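Clamping a Robot Arm to a Kitchen Counter: Tips From Our Build

We put a tabletop arm in a home kitchen last August and have moved it twice. These are the things worth doing before the first power-up, in the order they come up.

Clear the underside first. Open the cabinet below the counter end and feel for screws, brackets and glue blocks where the clamp foot will sit. A clamp that lands half on a bracket will creep.

Pad both jaws. Stone counters don't dent, but they chip at the edge. We cut squares from an old bike tube and taped them on. Cork works too, though it needs retightening after the first day.

Stay away from cutouts. The strip of stone beside a sink or any other opening is the weakest part of the counter. Our rule is no clamp within a hand's width of a hole.

Set the reach before you tighten. Our arm reaches 700 mm, and a fair part of that is wasted if the base sits too far back. With the power off, swing it by hand through the whole area you plan to use. Look up as well as down. The elbow is usually what hits the upper cabinets.

Mount the camera on its own bar. We started with it on the same bracket as the arm, and every fast move shook the picture. A separate bar from Pedari cost 40 dollars and fixed it.

Tape the cables. Leave a loop at each joint long enough for the full swing, then tie the rest back. Run nothing across the spot where you expect to pick things up. A cable hanging under a cabinet will catch a gripper sooner or later.

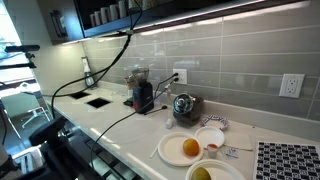 Lay the calibration mat flat and leave it alone. If a corner curls, warm it with a hair dryer and put a heavy book on it overnight. Wipe off crumbs before each calibration.

Watch for glare. Under-cabinet lights bounce off glossy tile and polished stone, and the camera may lose track of small things. Dim the strip, or calibrate again whenever you change the lighting.

Practice on cheap objects. Fruit is good for a first week, and paper plates slide without breaking. Keep cups of sauce out of reach until the speed is sorted out. We run at 70 percent of the default and have not felt the need to go higher.

Check the clamp bolts every evening for the first week, then once a month. Ours loosened a quarter turn after the second move.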